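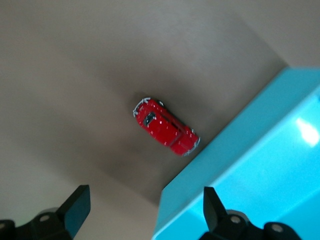
Packing small second-hand toys for the post

Graciela Jara
Posted 10/16/26

I have started to sell old toys by post from my home in Dollach, and I would like to ask how other people pack small things which have no original box. Until now I sold only at the market, where the buyer puts the toy in his pocket and the matter is finished. Now I must think about paper, tape, weight and the price of the stamp. Most of what I sell is like the small red toy car beside the light-blue box: shiny, rounded, and easy to scratch if it rubs against something. A box of that size would be much too big for it, and I don't want to pay for sending air.

My first parcel went to a lady in Ultbridge. I wrapped the toy in newspaper, and she wrote me that it arrived in one piece but with grey marks from the ink. She was very kind and did not want money back, but I gave her a part of it anyway. For the second one I used kitchen paper, and this buyer told me the toy was moving inside the parcel so much that he could hear it when he took it from the letter box.

So my points are these. What do you put directly against the paint? Is a padded envelope enough, or should I always use a carton? And do you write something on the outside, or does it only attract the wrong attention? I have 36 toys to send before January, so I would prefer a method that is not too slow. I should also say that I don't have a printer at home and I write all the addresses by hand.

Thank you in advance, and excuse my English where it is not correct.

Barrett Kincaid

I have been selling model cars and tin animals for 11 years, all by post, so I will try to answer in order. English is not my first language either, so we will understand each other well.

Against the paint I put plain white tissue paper, the type which is sold for wrapping shoes and blouses. It must be the acid-free one. Two sheets are enough for a small toy. Crumple the first sheet softly with your hand and open it again before you wrap, then it makes a kind of cushion by itself. Newspaper you have already learnt about. Kitchen paper is not bad, but some kinds have a pressed pattern, and I once had a buyer who found this pattern on a soft rubber tyre after a hot summer in the sorting office. Bubble wrap should never touch old paint. The bubbles can leave round marks when the parcel stays warm for a long time, and with old paint these marks do not go away. Put the bubble wrap outside of the tissue, with the bubbles looking outwards.

For the second point, I use a carton for everything that is thicker than my thumb. A padded envelope protects against a scratch but not against weight, and in the post there is always something heavy which wants to lie on top of your parcel. My cartons come from Navarrete, the packing shop behind the station in Ultbridge, where they sell them flat, in bundles of 500. This is too many for you at the moment, I think, but they will also sell a smaller bundle if you ask at the desk. Choose the size so that you have two fingers of space on each side of the wrapped toy. Less than this and the corner of the carton will press on it. More than this and you spend your evenings filling up holes. 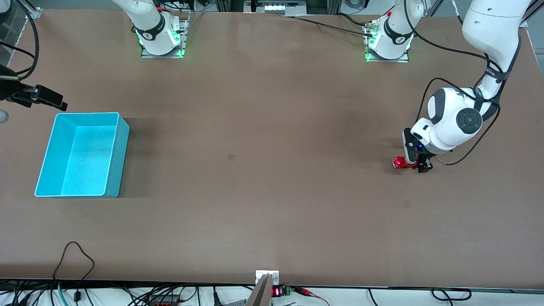 The filling is the part where most people save in the wrong place. I tear old brown paper into strips and roll them loosely between the hands. Fill the bottom first, then put the toy, then fill the sides, and at the end the top. Close the lid without tape and shake the carton beside your ear. If you hear something, open it and add more paper. The lid should close with a small resistance, but it should not become round like a loaf of bread.

For tape I use Filis, the brown paper one with glue on the back. It holds better in the cold than the plastic tape I had before, and the buyer can put the whole carton in the paper recycling. One strip along the middle and one across each end. More tape does not make it safer, it only makes the buyer take a bigger knife, and then the knife goes into your toy.

On the outside I write only the two addresses. "Fragile" I stopped writing a long time ago. I did not notice any difference in the number of complaints. Write the address with a pen that does not run in the rain – I use a black marker and I let it dry before I touch it. And put a small paper with the same address inside also, for the case that the outside becomes unreadable.

For the speed, prepare everything in one evening and pack in the next one. When I have the tissue already cut and the cartons already folded, it goes three times faster.

Fidel Benítez

Just use egg boxes. One small toy in each hole, close it, put a rubber band, done. I sent a lot like this and they all arrived. You pay nothing for them if you ask your neighbours.

Bezawit Tufa

I agree with nearly everything from Barrett, but I would add two things about the cost, which I learned too late.

Please weigh the parcel after you have closed it and not before. Brown paper is heavier than it looks. I had a price in my advertisement which was calculated for the toy and the carton only, and on each parcel I lost 70 cents until my brother-in-law Octavio Cabral sat down with me and looked at my receipts. Now I weigh one finished parcel of each size and I keep the numbers on a card on the inside of the cupboard door.

The other thing is to make a photograph of the toy before wrapping, from both sides and also from below. When a buyer writes that the paint is chipped, you can look together at the picture and see if the chip was there already. In my case it was usually there already, and I had forgotten to mention it in the advertisement.

About the egg boxes, I tried this also. For very light things it is fine, but they become flat if something is put on top, so please put them inside a carton. And choose clean ones. One of mine had a little dried egg in the corner, and the buyer was not happy.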